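Screens, games and the family living room: tips from a doubter
Lamduan Mahawong, 3/26/24

Every few weeks a parent forwards me an article saying that a console in the house turns a child into something else. I read them all. Most lean on one small study and a frightened headline, and then try to sell you a timer.

I bought the timer. The Ketell one, in February, and my son had worked out how to reset it before tea. So these are the household habits I'd keep, and the ones I'd bin.

Move the console, leave the child alone. Ours went from the bedroom to the family room and the shouting stopped within the week. I make no claims about his brain.

Put the controllers on the table at mealtimes, where everyone can see them. A locked drawer only teaches them where the key is.

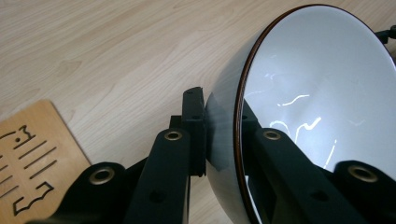
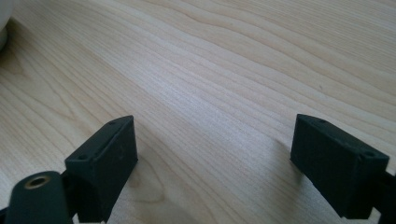
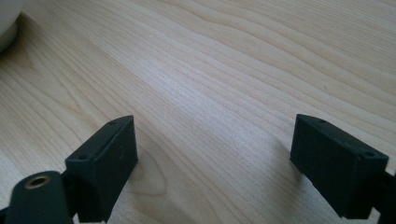

Ignore the "20-minute rule". I have yet to find who came up with it, and most games don't save that often. Agree on two matches, or the end of a level, and hold them to it.

Blue-light glasses: save your money. Zullance wanted me to try a pair — I slept exactly as badly as before.

Play the thing yourself before you ban it. I was ready to hate Prultenard on the strength of its box, and it's mostly farming. The one I did take away was a cheerful puzzle game that kept asking for a card number.

Read the age rating, but read the reasons under it too. "Mild violence" covers a cartoon duck falling over and a good deal else.

Wipe controllers with a barely damp cloth, switched off, and keep spray away from the sticks. No study needed for that one.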